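Soaking times for beet pulp and the older horse - how long is long enough?

Posted by stusberg_mare
December 4, 2020

I keep a 26-year-old Standardbred gelding who has lost most of his upper molars on the near side.
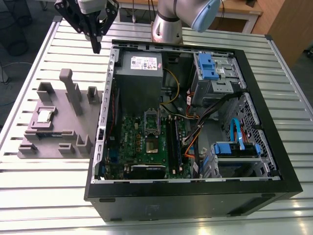

He went off long-stem hay in August and has been on a slurry of shredded beet pulp, soaked hay cubes and a senior ration since then. The label on the beet pulp gives a soak of 60 minutes in cold water. My vet, Dr. Cattaneo, prefers overnight. At this time of year an overnight bucket in my barn has a skin of ice on it by morning, so I would like to know whether the longer soak does anything measurable or whether it is habit.

Current ration per day, split over four feeds: 2 kg beet pulp (dry weight), 3 kg hay cubes, 2.5 kg senior. Body condition score 4 out of 9, stable.

---

wener_farrier
Shreds or pellets? It makes a large difference. Shreds are fully hydrated in an hour in cold water if you use enough of it. Pellets have a dense core and need a lot longer. Cut one in half after an hour and look at the centre.

---

stusberg_mare
Shreds, unmolassed. The cubes are the ones I am less sure of.

---

T_Sartori
Then the cubes set your soaking time and the pulp is irrelevant. Alfalfa cubes vary by mill. I have had one brand fall apart in 40 minutes and another still hard in the middle after three hours. Use hot tap water and a lidded bucket inside a second bucket with straw packed between the two. Mine stays above freezing until the morning feed at -15.

Ratio by volume is four parts water to one part cubes. Most people use two and then wonder why it is crumbly.

---

Nelida R.
I would disagree with four to one for every horse. A gelding with poor dentition can do well on it, but if he is a slow eater the volume becomes the limiting factor and he walks away before he has taken in the calories. I went down to three to one with my old mare and she started finishing her feeds. She did have free access to a heated trough, so total water intake was not a concern.

---

T_Sartori
Fair, but she is one mare. With a horse that has choked before I would stay wet. OP, has he choked?

---

stusberg_mare
Once, in August, on dry hay stems. It was the reason for the diet change. Cleared with sedation and a tube, no aspiration.

---

T_Sartori
Four to one, then.

---

Nelida R.
With that history, agreed.

---

grostton_lino
A point on the overnight soak. Fermentation is the actual risk with long soaks and it is a summer problem. At barn temperatures near zero you can leave it 19 hours without any sour smell. Over 20 degrees I would not go past six. So your vet's advice is fine for December and should be revisited in spring.

Also check the salt. Neither pulp nor cubes carry much sodium. I add 30 g of plain salt split between morning and night feeds for a 500 kg horse.

---

wener_farrier
Salt in the feed puts some of them off. I would offer it loose on the side.

---

grostton_lino
Some will not touch it loose. Start with a teaspoon in the mash and work up over 7 days. If he backs off, go down a step.

---

F. Vilela
Coming at this from the teeth end. When was he last floated? A horse with missing uppers will overgrow the opposing lowers, and no amount of soaking helps if there is a tall tooth digging into the gum. Mine is looked at every six months now instead of yearly.

---

stusberg_mare
Floated in August, at the time of the choke. One lower reduced by a few millimetres, to be done in stages. He is due again in February.

I will move to hot water, four to one, and the double bucket. The cubes will get three hours and the shreds will go in at the same time. Salt starts tomorrow with the teaspoon.

---

T_Sartori
Leave some headroom in the bucket. Shreds swell more than you expect, and the lid will lift.

---

wener_farrier
Scrub the buckets daily as well, even in the cold. The film on the sides is what turns the next batch.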